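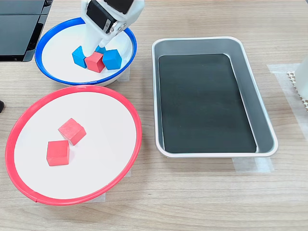

Kinga Pintér asked, before the first item was even read, if the red cubes should go in the red dish only, or if the children may decide for themselves. The chair replied that this will be discussed under item 2.

Reading time: 4 minutes

Besthorpe Toy Library — Minutes of the meeting, March 2023

Present: Ferenc Bodnár (chair), Katalin Deák (minutes), Kinga Pintér, Barnabás Boros.
Apologies: Bianka Simon.

1. Minutes of the previous meeting
The minutes were accepted with one correction. The shelf in the hallway is 90 centimetres wide, and the label must be changed also.

2. Colour sorting set
The set was discussed for a long time. It has wooden cubes in red and blue, one bowl with a blue rim and one larger dish with a red rim. Barnabás is of the opinion that the rims give the answer too early, and a child who is four years old will finish the game and walk away. Kinga does not agree. Her groups like to begin with the mixed cubes in the blue-rimmed bowl, and the matching colour is for them a pleasure — it is not a test.

It was agreed that the instruction card will have two games. In the first game the colours are mixed in one bowl and the child moves the red ones to the red rim. In the second game the child makes her own rule and another child must guess it. Katalin will write the card in simple words.

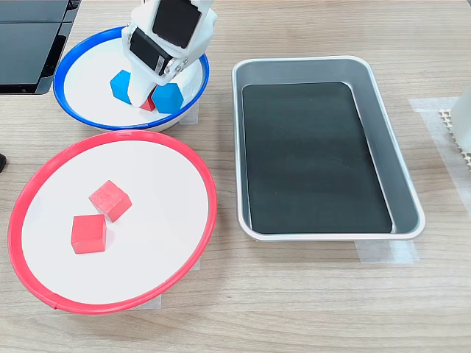

Sorting set with the blue-rimmed bowl, the red-rimmed dish and the metal tray.

3. The metal tray
Ferenc proposed to keep the tray with the set when it is lent out. Kinga finds it noisy when the cubes are dropped in. Barnabás answered that the noise is the favourite part for many families. The tray stays. A piece of felt can be offered to those who ask for it.

4. Washing and storage
Bowls are to be washed by the borrower and dried with a soft cloth. Cubes are to be wiped only and must not be put in water. The storage box from Golora is too low for the larger dish, so the lid does not close. Barnabás will look for a deeper one.

5. Money
The balance is almost 800 dollars. No new sets will be bought until September. A request for a second tray was postponed.

6. Other matters
Bianka has sent a note that the Tudska puzzle came back with a piece missing. The borrower will be asked kindly to look under the sofa.

The meeting was closed by the chair. The next meeting will be announced by e-mail.

Minutes written by Katalin Deák

Comments (3)

Bianka Simon
Thank you for the minutes. The Tudska piece is found, it was in my own bag. Sorry to everybody!

Mum of twins
Could the card also say what to do when both kids want the blue bowl?

Barnabás Boros
We can add a line about taking turns. I have measured the dish now and will bring the new box next time.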